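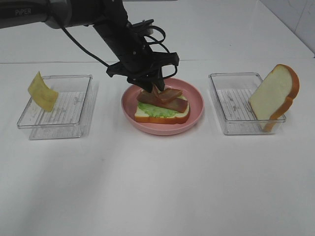
Plukico Sandwich Station Kit for student robot arm teams. Parts list, setup, task rules and ordering.

Item: Plukico Sandwich Station, classroom set
Made for: high school and community college robotics clubs
Page updated: December 12, 2020

The Sandwich Station is a tabletop pick-and-place task for one small arm with a parallel gripper. The arm builds a play-food sandwich on a plate, one layer at a time, taking each piece from a clear tray. The kit was worked out with the Quintanilla robotics club and is the set used in the arm division of the Femix student meet in February. The arm, gripper and controller are not part of the kit. Any arm that can reach both trays from a single mount will do.

In the box

Round plate with raised rim
2 clear trays, ribbed bottom
Play-food set: bread slices, lettuce, meat strips, cheese slice
Printed table layout, full size
Score sheets, pad of 52
Task booklet

Setting up

Tape the layout to the table and check that it lies flat. The plate goes in the middle and the trays go left and right of it. Once the outlines are marked on the table, the layout can come off. Mount the arm behind the plate so the gripper comes down from above. Leave enough slack in the gripper cable for the wrist to turn fully both ways, and run through the whole reach by hand before powering the motors.

A plain white table works well for teams using a camera. The clear trays can throw reflections under strong overhead light. Teams that find their pieces by color should test in the room where they will compete, or plan to recalibrate there.

The task

Build order is bread, lettuce, meat, cheese, bread. A layer counts when it is resting on the layer under it and the gripper has let go. A piece that lands on the rim of the plate may be picked up again without penalty. A piece that leaves the table is out for that run. The run clock is 200 seconds.

Bread and cheese may be stood up against a tray wall, which gives the fingers an edge to close on. The booklet has a beginner version with pieces laid out by hand between steps, and an open version where the judge sets the trays.

Notes from the club

Esperanza Castellanos coaches at Quintanilla and wrote most of the booklet. Her advice to new teams is to get the bread and lettuce right before touching anything else. The meat strips are the hard layer. They overlap, and closing the gripper too low pushes the stack sideways. Her students lower the approach in small steps and save each position as they go.

Teams may script the motion, drive by hand or use a learned policy. Each has its own score column.

Care

Wash the food pieces in lukewarm water with dish soap. No dishwasher. Thin pieces stored under weight will take a bend.

Ordering

Classroom set: $95
Replacement food set and extra score pads: ask for a quote

School purchase orders are accepted. Sold through Voster. For orders and booklet corrections, write to Rochelle Greenberg at the Voster education desk and include your school name and shipping address.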